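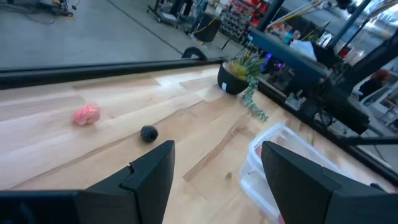

Bevan Kerslake wrote that the Pirihi app stops reading codes once the contact list passes 1,000 entries, and asked whether anyone else on the list had seen it.

2019-03-15, posted by Leonie Mudgway
Filed under: Mobile apps > Contacts and sync

Bevan,

Yes, I can reproduce it, but I don't think the size of the list is the cause. See below.

> On my phone the scanner opens, finds the square, and then
> hangs on "Adding contact". If I delete entries until I am
> under 1,000 it works again. Same result over wifi and over
> mobile data. Is there a hard limit somewhere in the settings?
> I could not find one. Export to a file still works fine.

There is no limit in the settings. The scanner hands the decoded text to the sync step, and the sync step checks for duplicates before it saves. That check runs on the main thread. With a long list it takes long enough that the scanner times out, drops the result, and leaves the message on screen.

I tested with a clean account and 177 contacts. Codes were added with no delay. I then loaded a copy of my full list, which is well past your number, and got the hang on every attempt. So far that matches your report. But when I turned off "Match by phone number" the same full list worked, and I did not delete anything.

Steps, if you want to try it:

1. Open Settings, then Contacts, then Matching.
2. Turn off "Match by phone number". Leave "Match by email" on.
3. Force quit the app. Closing it from the menu is not enough.
4. Scan the code again.

The drawback is that you may get double entries for people who have no email address saved. The merge tool will catch these if you run it by hand afterward.

> Did this start with the December update?

It did for me. I still have the older build on a tablet and it does not hang with the same list. Release notes for that update mention "improved matching" and nothing else.

Could you send your build number and tell me whether your account syncs through Mernel or directly? Mine goes through Mernel. I have not tested a direct account.

Leonie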